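Ernbridge Robotics Workshop
Handout 5: Working in the simulator from the wrist view
Session of 7/11/22
Notes by Tamer Haddadin

Welcome back! Last week everybody got the Nolon simulator running, and most of you had the arm waving about by the end of the evening, so tonight we go straight to the fun part. We drive it, and we drive it with nothing but the wrist camera. The overhead view stays switched off until the break.

Before you start, load the house world and pick the two-finger gripper from the tool menu. Save under your team name (Karam or Isport), with the session number after it. Please don't save over the master copy. It took me most of a weekend to get it back in January.

1. Getting used to the view

The wrist camera is fixed to the gripper, so the fingers stay put on your screen and the world moves behind them. This feels very odd for the first few minutes and then it clicks, and after that you won't want to go back! Keep your inputs small. Tap, look, tap again. Hold a key down and you will sail straight past whatever you were after.

When you come in close to something, judge the space on both sides before you think of closing. A block that sits nearer to one finger than the other will be touched on that side first, and in the simulator a light block simply skids away. Shift sideways until the two gaps match, then go forward.

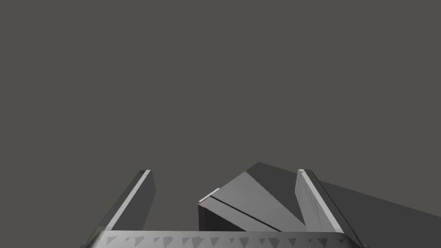
Karam wanted to know whether it wouldn't be quicker to close the fingers anyway and let the block centre itself. Sometimes, yes, and it's a good trick on a heavy object with flat sides. It uses up time on a light one, though, and in the timed runs each team gets 16 attempts and no more. Try both ways tonight and write down which one you would trust.

2. Which way is up?

Roll is the joint that catches people out. Turn the wrist and the whole room turns with it, and your brain will insist that the arm has fallen over. It hasn't. Your forward key still moves you the way the fingers point, whatever the floor is doing.

A good exercise for pairs: the driver looks away, the partner rolls the wrist by 30 or 62 degrees, and the driver has to say which way to turn to get level again. Look for things you know ought to be upright or flat. Windows are brilliant for this, and so is the line where the floor meets the wall. Swap over after five goes each.

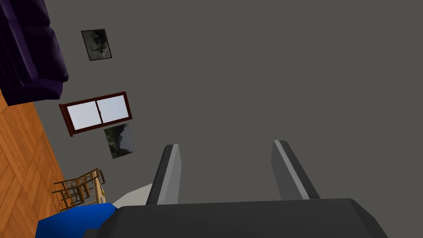 Fig. 2. House world with the wrist rolled. Find the floor first, then the window.

If you get completely lost, press Home and start again from the rest position. There is no penalty for that in practice, so use it as often as you like.

3. A busy worktop

Now for my favourite bit. The kitchen counter has several things close together, and you have to plan which one to go for and how to get the fingers round it without knocking its neighbours. Rounded shapes need more care than the block did. A bowl can be taken by its rim, a long thin object is best gripped across its short side, and anything with a handle gives you a choice.

Talk it through with your partner before touching the keys. Say out loud which object, which direction you'll come from and where each finger will end up. It sounds slow, but the teams who did this last term made far fewer wasted moves.
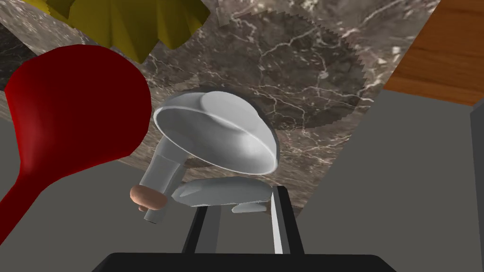 Fig. 3. Wrist view over the marble counter. Which object would you go for first?

For next time

Write half a page on one approach that went wrong and what you changed. A sketch of the finger positions is very welcome, scruffy is fine. Bring your save file on a stick, as the shared drive at Ernbridge is nearly full.

Anyone who wants extra practice can have a go at the counter with the roll joint locked, then unlocked, and compare the two. I'd love to see what you find.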